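Vunura: clearing the table, in pictures
Posted 2022-04-03

Vunura is our method for teaching a robot arm to clear dishes from one table to another. The idea is to let the arm hesitate: before each grasp it scores its own plan, and if the score is poor it thinks again. We trained it on 1,896 short recordings, mostly of cutlery, and learned a great deal about forks. 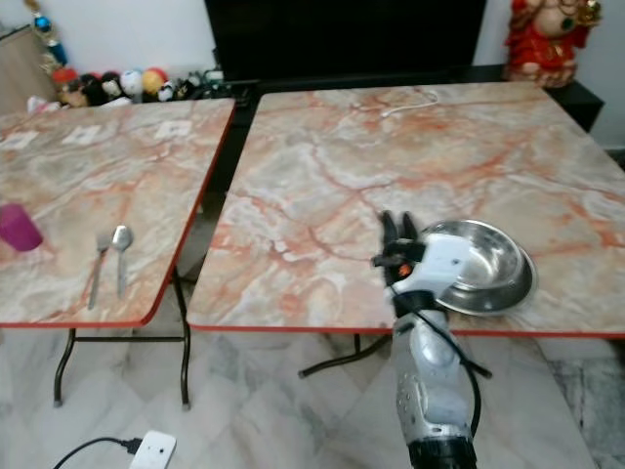

A spoon is forgiving. A fork lying flat offers a gripper very little to hold, and the earlier version, Kakum, treated each one as a personal insult. We ran 101 trials with the new scoring step and Vunura dropped 9 items. Kakum dropped more than we care to print in large type, so see the table in the report.

Tables of the same height help. Patterned tops do not - the depth estimate sees veins in the marble and gets ideas.

Fork in the gripper, cup still standing on the table. The cup is the easy part, or so we wrote in January.
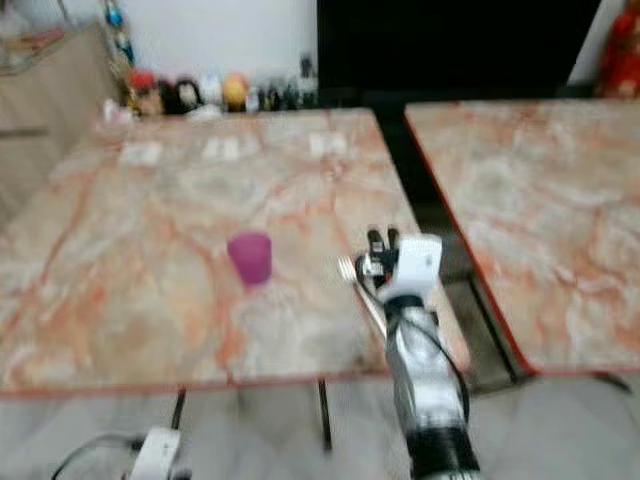
Rathore wrote in to ask whether the hesitation step just makes the robot slow, and whether a slow robot that drops less is what anyone ordered. Fair. It adds 2 seconds per grasp - we have waited longer for waiters.

Code and recordings are on the Jollex page.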